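Unit 7: Evaluating a two-arm kit
Instructor: Orsolya Major

Product under review: the Hestska tabletop kit, sold by Wasuvik. Two arms, two-finger grippers, a small camera at each wrist. Trial license: 400 per term.

Task: hold a woven basket by the rim – one finger inside, one outside. 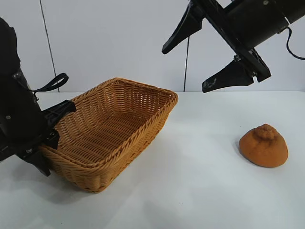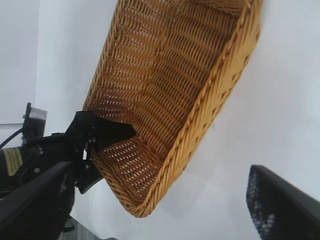
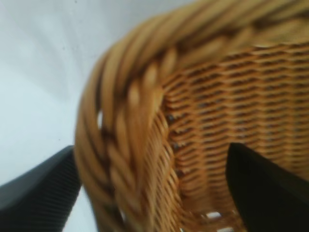 Points to cover in your review:
Grip on uneven surfaces. A braided rim is harder than a flat box edge.
Cable routing near the wrist.
Spare parts. The supplier lists 13 for this model; check which ones ship from Pemville.

Reviews are two pages, due in December. Send questions on the license to Norbert Vass.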